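3.2 Closed item shops and what players did after

Stumthorpe ran its in-game clothing shop on a monthly rotation, and most of the old fan guides we read treat the shop catalog as the main reason to log in. Cheats, walkthroughs, hidden item lists. We pulled 3,367 guide pages from the Hutchins archive, dropped the duplicates by hand, and coded the rest for what kind of help was on offer (see Section 2 for the coding sheet). Two coders, Escobedo and Montoya. Disagreements went to Riis.

First pass was messy. Many pages are copies of copies, with teh same misspelled item names carried along for years, so date of posting tells us very little. We used the catalog month named in the text instead. Where no month was named the page was left out of the timeline but kept in the topic counts.

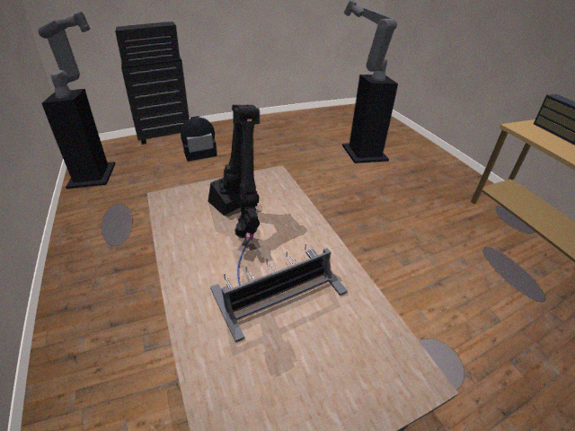
Figure 3. Black robot arm above a low rack

Hidden items come first by a wide margin, then coin cheats, then shop opening and closing news. Map guides were fewer than we expected. Party guides rise every November, when the winter catalog came out, and drop off again right after. The pattern holds in each year of the archive except the last, when updates had mostly stopped and the guide writers had moved on to Marier or quit.

A word on coin cheats. Few worked as written. Bastos tested 60 of them on a private copy of the game server and got 14 to do anything at all, and most of those 14 were ordinary mini-game tips with a louder title. Players in the comment threads knew this. "Just play the fishing one" is a typical reply. Still, the pages with "cheat" in the title drew longer threads than pages with the same tips and no such word, which fits what Kowalczyk found for Briltesell in her earlier study.

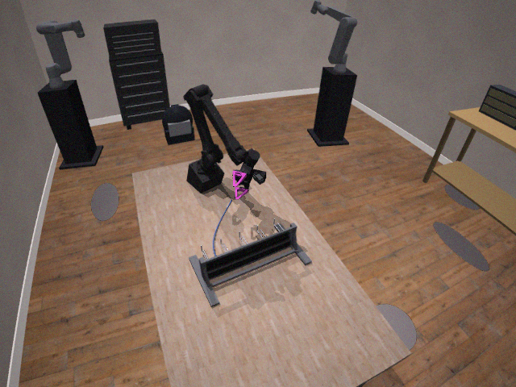
Shop renaming is the other thing that caused trouble. The clothing store changed names twice, the furniture store once, and guides rarely went back to fix old pages. A reader following a walkthrough could be sent to a shop that was no longer on the map. We coded these as "stale directions." Comments under stale pages show readers correcting the guide themselves, often within the same thread, sometimes rudely. The guide text itself was edited in very few cases.

Interviews. Only 5 former guide writers agreed to talk, so treat this part as background, not as results. All had started as players, four before the first rename. Three ran their sites alone. One sold printed shirts and mugs on the side, with her own drawings of the shop characters, and said the shirts paid for hosting but not much more. Another kept every catalog page as a screenshot and let us check our item names against the set, wich caught a number of errors in the coding sheet.

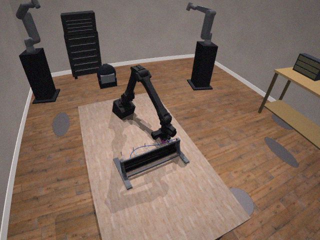
Limits. The archive is English only. Video guides are missing, and by the later years a good share of the help had gone to video, so the drop in pages overstates the drop in interest. Comment threads were cut off at the first screen in some captures. We did not try to recover the rest. Item values were not coded either, the in-game prices changed too often and the guides disagree on them.

Section 4 takes up the comment threads alone, using the same topic codes.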